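About Sturley

Sturley is a small accounting and payroll office for shops, restaurants and trades businesses. Golnar Yazdani opened it in a single room over a bakery, and it now looks after the books for 71 clients, most of them with fewer than five people on staff.

We handle monthly bookkeeping, payroll runs, sales tax filings and year-end returns. Fees are fixed and agreed before any work starts -- there is no charge for phone calls.

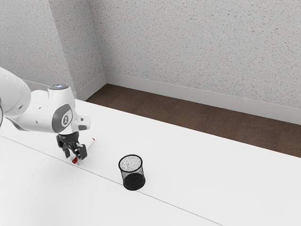 Parisa Farahani runs payroll. Lemlem Wako handles new clients and will go through your old records with you, including the ones in shoe boxes. If you are moving over from another firm, plan to switch in July or later, once the spring filings are done.

The office opens at 8:30. Parking is behind the building, off the alley.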